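The Breakfast Round

By four in the afternoon Yến Lại had eaten an entire sleeve of crackers and could recite the Ondetell Cup rules backward. Drurus High had never sent a team before. Now there were 6 days left, and the arm was finally, gloriously, listening to them!

"Run it again," said Kwame Mensah, who had been saying it since lunch.

"You want the pitcher or the plate?"

"Pitcher. Always the pitcher. I love the pitcher."

Yến pressed the key. The elbow turned, the wrist followed, and all of them leaned the same way the arm was leaning, as if that would help. 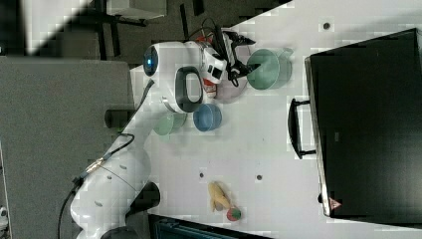

Ludivine Rolland had the notebook. She was the only one whose handwriting could be read by the others, so she wrote everything down: the number of the run, the time, what they had changed, and sometimes what people said. Run 111 had a little star next to it, and the words "Kwame hugged the whiteboard."

The breakfast round was the one they all wanted. A judge would read out a kitchen chore, any chore, and the team would have a few minutes to get the arm to do it. Put the fruit in the bowl. Bring me the cup. Last year's winners, a club called Tolora, had finished with 2,934 points, and Kwame had written that number on his sneaker.

"Their arm doesn't have a name, though," said Ludivine.

"Ours doesn't either."

"It does. It's Sydorenko. I decided on the bus."

So it was Sydorenko, and everyone felt better about it right away (even Mr. Golestani, who called it "Mr. Sydorenko, sir" and asked it politely to mind the strawberry). 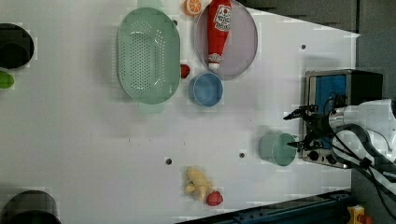
Sydorenko considers the teal cup.

Pejman Golestani taught chemistry and had agreed to sit in the room with them until someone who knew about robots could be found. That was in June of the year before. Since then he had learned what a joint limit was, and he used the phrase whenever he could, at home too.

"What's wrong with it?" he asked, when Yến put her chin on her fists.

"The fingers come in too steep. See the path? It wants to go over everything. I want it to go in low, like you'd do it."

"Would I?"

"Reach for something. Don't think."

Mr. Golestani reached for the last cracker. Yến watched his wrist, grabbed the keyboard and began typing so fast that Ludivine had to ask her to slow down and say it out loud for the notebook.

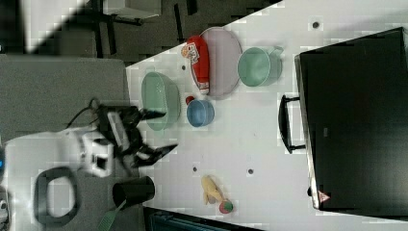

Fingers open, colander side.

Her new path was shorter and much, much prettier. Kwame made them all swear not to touch it. Then Hryhorii Marchuk came in from track practice with his bag still on his shoulder, read the notebook over Ludivine's arm and asked the worst question of the day.

"What if they say toast?"

Kwame looked at Yến. Yến looked at the oven.

"They wouldn't say toast," said Kwame.

"It's the breakfast round."

"Oh, that's so good," said Yến, already pulling her chair in. "Oh, I really hope they say toast. Hryhorii, sit down, you're on the door. Where's the handle from the base? Read me the numbers!" 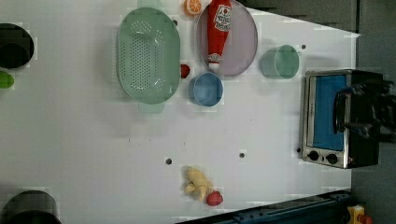 The oven door, with the fingers near the handle.

He sat down. He still had his track shoes on. Ludivine turned to a clean page, wrote TOAST across the top and underlined it, and Mr. Golestani went to call four sets of parents and tell them supper would have to wait.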